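Speaker notes: Cover it in marble! Sheet and film worktops for small kitchens
Narnwood Home Fair, upstairs room, 29th December

Slot is 21 minutes. Leave time at the end, the Urthorpe crowd always has questions and they are good ones.

OPENING
Hello, thanks for coming out so soon after the holidays. Ask who has a worktop they can't stand. (Wait for hands, there will be plenty.) Tell them about my kitchen in November — green tiles, one wobbly surface, and me on the floor with a roll of printed marble, happy as anything.

WHY I LOVE THE STUFF
A printed sheet gives you the whole sweep of a stone pattern for very little effort. Go for a pattern with some nerve in it! Pale gray with orange and rust veins, a bit of tan, a bit of cream. It warms up a room full of steel appliances and it's so much more fun than plain white. Pass round the Bikus sample here and let people feel how thin it is.

Next slide, talk about what's underneath.

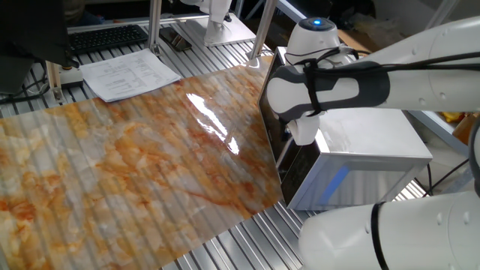

Does a thin sheet hide the surface below it?
It hides the color very well, but grooves and ridges can still show through as faint lines, so fill them or put a smooth board down first.

Point out the ribs, then the glare. Glossy sheet throws back every ceiling light you own. Tell the story of my sister-in-law's kitchen, where we moved one lamp and the pattern came back to life. Matte is the other way to go, and I've brought a piece of the Szénási for anyone who wants to compare (please return it this time!).

LAYING IT
Unroll it the night before and weigh down the corners with books. Cut it long, trim later. I leave 2 inches over at every edge and I've never been sorry. Run the veins on a slant if you can, because straight ones make a short counter look shorter.
Heat: a loose sheet is no place for a hot pan. Say this twice.

THE BIG APPLIANCE
People always ask where the microwave goes. Put it down before you trim anything, and turn it until the door is easy to get at. Try the handle a few times, see where your hand wants to be. I moved mine 6 times in one afternoon and loved every minute — well, the first four.

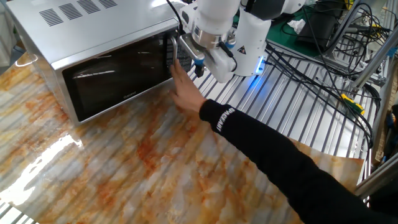

Silver Galanz microwave set at an angle on the marble sheet.

Brushed steel beside rust-colored veins, what a pair! Mention keeping the vents clear, and lifting the oven when you shift it so the feet don't drag the sheet along.

CLOSE
Handout is by the door, I printed 100. Offcuts are in the blue crate, help yourselves. Questions.

Related talks
Shelf liners that stay put
Painting old tile, a second try
Lighting a galley kitchen
What to do with one good drawer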